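Murkholm Home & Garden Forums
Kitchens and Benchtops
Thread: Marble benchtop, three years in. Seal again or give up?

gumnut_kel
Posted in June

We put in marble three years ago against the advice of the stonemason, my mother and a bloke at the tip who saw the offcuts on the trailer. It's honed, not polished, pale with grey veining. I love it. I also can't look at it in the morning before about ten because the light comes in sideways and shows me every glass of wine I've ever put down.

So the question. The original sealer has well and truly gone. Water used to bead and now it just sits there getting comfortable. Do I:

a) reseal it myself with the Nomia stuff from the hardware shop
b) pay someone
c) accept that it's a limestone paddock and stop buying lemons

Quote for b) came in at a number my husband asked me to repeat. Nomia is $42 for a bottle that claims to do a whole kitchen twice.

Kelly Peixoto (signing my name because last time someone thought I was the other Kel)

slabhappy
Option a, every time. Wipe on, wait 12 minutes, wipe off, do it again the next day. If you can polish a shoe you can seal a bench. The people who charge for this are charging for the van.

R. Oshima
Sealing yes, but be clear about what you're buying. A penetrating sealer slows down stains. Oil, beetroot, tea, red wine colour. It does nothing at all for etching. The dull rings from your wine glasses are acid eating the calcite, and the sealer is sitting underneath that happening. You could seal it every weekend until you retire and a lemon would still leave its signature.

Ryota

gumnut_kel
Right. So the rings are not stains.

I've been scrubbing those rings for three years.

R. Oshima
Please tell me not with vinegar.

gumnut_kel
I'd rather not say.

Ivone_A
Oh love. My sister did that. Vinegar and bicarb, because the internet said it was natural. So is a bushfire.

We have the same sort of stone and two grandkids and I gave up being precious early. The trick in our house is boards. Boards everywhere. Nothing acidic touches the stone directly, it goes on a board or on a plate on a board. I've got a big pale one that stays out permanently and a bamboo one with a groove for anything that leaks, and between the two of them there's not a lot of marble left to worry about. You could ask what the point of the marble is, and my husband has.
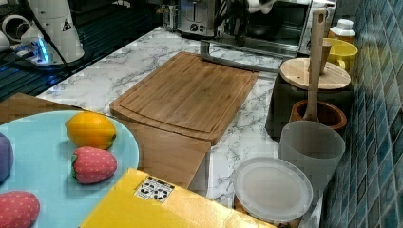
The other thing I'd say is put felt dots under anything heavy that gets shoved around. Kettle, toaster, the mixer especially. I had a mixer with one missing rubber foot and it drew a lovely arc across the bench every time I made a sponge. That's a scratch, so it's a third category, different again from Ryota's two. And check under the boards. Water gets trapped and you'll find a dark patch, which dries out after a day or so if you leave it alone and panics you terribly if you don't know that.

slabhappy
I like that the answer to owning a beautiful bench is covering it with a cheaper bench.

Ivone_A
The bamboo one wasn't that cheap.

ignacio.ocampo
Bit of a contrary view from someone who fabricates this stuff for a living (Ocampo, small shop, mostly vanities these days, I don't travel so this isn't a pitch).

Don't reseal straight away. Clean it properly first, pH neutral, let it dry out for a good couple of days, and then do a water test in three places: near the sink, near the stove, and somewhere you never use. Leave a puddle the size of a coin for a quarter of an hour. If it goes dark near the sink and not elsewhere, only the sink end needs doing. Half the benches I get called out to have been sealed far too often. You end up with a film that goes cloudy, and then the owner decides the stone is dying.

And the etching is fixable if it's honed. Much easier than polished. A honing powder and a damp white pad, light circles, overlapping well past the mark so you don't leave a clean little moon in the middle of it. Do a test bit behind the toaster.

gumnut_kel
This is great, thank you. Is the powder a normal person thing or a tradie thing?

ignacio.ocampo
Normal person thing. Pfister do a small tub, Skunari do one that's a bit coarser. Go the finer one. If you find yourself leaning on it, have a cup of tea and come back.

slabhappy
Disagree on the waiting. I've sealed ours every year since it went in and there's no film whatsoever. Film happens when people don't wipe off the excess. That's a user problem and the product cops the blame.

ignacio.ocampo
Sure, and most of my customers are users.

luana_f
Jumping in with the unpopular opinion: leave it. All of it. I grew up in a house with a marble bench that was older than my grandmother and it was etched from one end to the other, so evenly that you'd have thought it came that way. It was the nicest surface I've ever rolled pastry on. What looks awful is the middle stage, when it's mostly perfect and there are a handful of marks. You're in the middle stage. Push through.

Luana Falcão

R. Oshima
There's something in that, although "push through" on a benchtop is a long game. How old was it?

luana_f
Eighty years, maybe? Nobody in my family wrote down the date they bought the bench, Ryota.

gumnut_kel
I'm 51. I'd be etching it for whoever gets the house.

tapwasher
Did ours in engineered stuff for this exact reason and it looks the same as the day it went in, which is to say like a bank. Not sure I'd do it again. Laminate in the next place, with a pattern busy enough to hide a murder.

slabhappy
Coward's bench.

tapwasher
Cleanest coward on the street though.

Ivone_A
Kelly, whatever you do, ring the stonemason and ask what sealer went on first. Some don't get along with each other. Ours was solvent based and I put a water based one over the top and it stayed tacky for a week. There's still a bit of tea towel fluff in it near the window that I think of as a fossil.

gumnut_kel
Rang him. He remembered me. He said, and this is a quote, "Ah, the marble lady." Original was water based, so the Nomia is fine over it. He also said he'd told me so, in a very kind voice.

Going to do Ignacio's puddles tonight.

gumnut_kel
Puddle report.

Sink: dark as anything. Stove: a bit dark, hard to tell, there may have been some historical bacon involved. Far end next to the fruit bowl, where we only ever put mail: beaded up like a car bonnet.

So I've done my whole bench an injustice and it's really only the wet end that's gone. One bottle ought to see me through to the next renovation.

ignacio.ocampo
Told you. The stove end might be oil, so if it's still dark in two days try a poultice before you seal over it. Bicarb and water mixed to a paste, cling wrap over the top, tape the edges, leave it overnight. Bicarb is fine. It was the vinegar that did you.

slabhappy
Counterpoint: just seal the whole thing while you've got the bottle open.

R. Oshima
He's never going to let this go, is he.

slabhappy
Yearly. Since it went in.

gumnut_kel
Poultice done. It came off the colour of weak gravy and the patch is nearly gone, so I did a second one and that got the rest. I felt like a surgeon. My husband walked in, saw cling wrap taped to the bench and walked out again.

Next I tried the powder on one ring, behind the toaster as instructed. You really do have to go wider than you think. First go I got the exact moon Ignacio described. Second go, blended right out. I then did 12 more and my arm is no good for anything.

Two rings left in deliberately, near the edge, for Luana.

luana_f
I'm honoured. Give them a few lemons.

tapwasher
How long did the rings take, start to finish? Asking for my bank.

gumnut_kel
Most of an afternoon, call it 40 minutes of rubbing and the rest of it standing at the far side of the room with my head on an angle. Engineered stone is a different beast though, I wouldn't take powder anywhere near it without asking.

ignacio.ocampo
Correct, don't. The resin in it will go patchy and you won't get it back. Leave the bank alone.

gumnut_kel
Sealer's going on the sink end tomorrow morning, two coats, wiped off like slabhappy's life depends on it. I've also bought a big board. It covers the worst of where the wine happens. Ivone, where did you get the felt dots? The ones at our shop are all for chair legs and the size of a biscuit.

Ivone_A
Haberdashery, not hardware. They're sold for the bottoms of ornaments. Get the grey ones, the white ones go a terrible colour by Christmas.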